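Reusing Takeout Trays for Sorting Small Parts
Student project report, Drima workshop course

3. Materials

The aim of the project was to find a cheap way to keep small parts sorted on a shared table. The budget was 300 for the whole term, so we looked first at packaging that usually gets thrown out. Golness, the snack counter downstairs, let us take trays and liners from its spare stock. The metal serving tray came from the Zura kitchen and had to go back in May.

We compared two surfaces. The first was the gray metal tray, which has a raised rim and an oval handle cutout. The second was a shallow cardboard tray with a paper liner printed in red. Small blocks were used as the test parts — green ones were easy to find against most backgrounds.
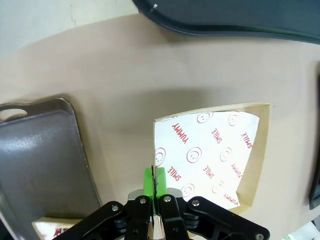

Lụa Hứa thought the liner was a mistake and told us that a busy print would slow people down when they had to spot a part quickly. She suggested plain paper, or no paper at all, and asked whether we had tried parts in red.

We had not, so we added red parts to the plan and ran the sorting task again on Wednesday. Each person sorted one batch onto the metal tray and one onto the cardboard tray, with the liner and then without it. Over the term we logged 882 placements on metal and 2,619 on cardboard. The totals are uneven because the metal tray was on loan.

4. Problems

The glossy metal was hard to look at under the ceiling lights, and we moved the table twice. Cardboard trays went soft at the corners after a few weeks and seven of them were replaced. Liners slid when a part was dragged — a strip of tape under each one fixed this.

Times for each sorter are in the appendix.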